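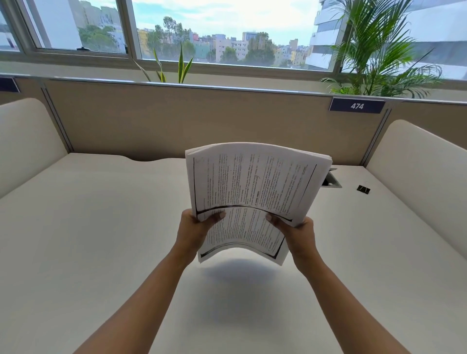
Stack held in both hands over the desk, pages bowed, binder clip off to the right.

Page tracking drops out when a stack of paper is bent

Posted in Perception and Tracking

I work on the perception side of a desk-task project. The input is head-view video of two hands handling office paper, and the output is a pose for the stack plus a pose for each hand, which the planner then uses to pick grasp points. The tracker is the one that ships with Fandholm. We wrap it in a small node of our own called Skinport that handles the timestamps and republishes everything.

With the paper flat on the desk it works fine. As soon as the stack is picked up and bowed, as in the picture above, the pose starts to swing. The sheets sag in the middle and the fitted plane flips between the left half and the right half of the curve. The planner sees a stack that rocks back and forth and it rejects every grasp.

What I have tried so far:

Raising the feature count to 2000. More points on the text, same flipping.

Smoothing the pose over 11 frames. The flipping turns into a slow drift and now the pose lags behind the hands.

Masking the hands out before the fit. Helped a little with the thumbs, which were being counted as part of the top page.

The front sheet is dense print in columns with a dark border around it, so there is no shortage of texture. The desk is plain off-white and gives almost nothing. The background is a window with buildings and a couple of plants, and some of the tracked points end up out there too.

Is there a setting I am missing, or is the plane model just wrong for this? I would like to keep Fandholm if I can, the rest of the pipeline is built around it.

gridlock_pl

Posted by tannerbay

The plane model is wrong for this. No amount of features will fix it, you are asking for one flat surface and giving it a curve. The solver picks whichever half has more inliers on that frame, and the count on each half is close, so it flips.

Replace the plane with a section of a cylinder. Paper held at both sides bends mostly in one direction, so a single curvature value and a bend axis get you most of the way. Fandholm lets you register your own surface model. Look for the surface callback in the tracker config. You need to supply a projection function and a residual, and it takes care of the rest.

Things to watch for:

Initialize the curvature at zero while the stack is flat and let it change slowly from there. If you start cold on a bent stack it can settle on the wrong sign, and then you get a hump where there should be a sag.

Use the border. A thick dark line around the print is better than any of the text features. Small print repeats a lot and matches itself one line over, which may be where some of your drift comes from. I would fit to the border first and use the text only to refine.

Fit the top page only. On a thick stack the edges fan out when it bends, and those edges produce strong gradients that do not belong to the front sheet. Erode the page mask by 4 pixels and most of them go away.

Publish the pose at the center of the curve along with the curvature. Your planner will need a small change to read the extra field, but then it can work out a local tangent at each grasp point. If it only reads a pose, give it the chord between the two side edges. That stays steady even when the sag changes.

Drop the smoothing back to 2 frames once the model is in. You should not need more.

Posted by kettle_and_wire

You have to mask the window. We had the same thing with a desk next to a window, points kept landing on the buildings and the pose went everywhere. Set a max depth if you have depth, or just crop the top of the image.

Posted by m_orrin

Agree with the cylinder, with one caution. It holds while both hands grip at about the same height. When one hand twists, the stack bends in two directions and a single curvature cannot follow it. We ran into this on Kasprzak, where we were tracking folders and thin manuals. What we did was keep the cylinder as the default and watch the residual. When it went over a limit we held the last good pose and raised a flag, and the planner waited. Crude, but it was a day of work, and a full mesh model would have taken us most of January.

Also, cropping the top as suggested above will cut off the stack when it is lifted higher. Use a mask that follows the page.

For the hands, do not throw them away after masking. The thumbs press on the front page, so if you have a decent hand pose you get two contact points on the surface for free. We added them as soft constraints and it cleared up the sign problem on cold starts. Check the time offset between the two streams first. If Skinport stamps messages on publish and does not carry over the capture time, the hands and the page will disagree whenever anything moves. I had this exact bug in Ultport and blamed the tracker for weeks.

Comment from gridlock_pl

Skinport does stamp on publish. I fixed that and the lag is mostly gone, even before touching the model. The cylinder is in now with the border fit first. No flipping on the clips I have replayed so far. I have not done the thumb constraints yet. Marking the first answer as accepted.

Comment from tannerbay

Good. If the curvature is noisy at low bend, clamp it to zero below a small threshold and add some hysteresis so it does not chatter.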